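**Robot club — minutes, April 2024**

Present: Najwa Haddadin (chair), Ultan Geraghty, Elias Awad, Jad Yammine (notes)
Apologies: Jihad Nasrallah

**1. Last minutes**
Agreed. Elias's name spelt wrong again, sorry.

**2. Money**
Balance 866. Jukska entry fee is 100, Najwa to pay before the deadline. Ultan asked for new gripper pads — put off till May.

**3. Jukska dish task**
- Rules now out. Two arms, plates on a rack, 4 minutes per run.
- Elias wants left arm to do all the lifting and right arm to steady. Ultan would sooner split it, one plate each. Long chat. Try both, decide next meeting.
- Recordings so far: 55. Najwa says nearly half need relabelling, file names are a mess. Jad to sort.
- Plates: pale one and the orange-red one stay as our practice pair. Please dont take them to the kitchen.
- Plant stays at the back right corner, Ultan wants somthing on the table that the arms have to leave alone.

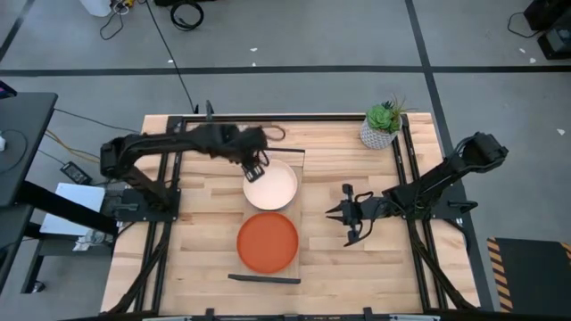 - Elias to write up the start positions so everyone begins a run the same way.

**4. Room**
Cables to be taped down before the Clummont visit. Floor needs a sweep too, bits of white scrap all over. Jihad to do both (not here to object).

**5. AOB**
Jad can't do the Standau trip, Ultan going instead. Key goes back to the Obeidat office after every session.

Next meeting: May, Najwa to send round dates.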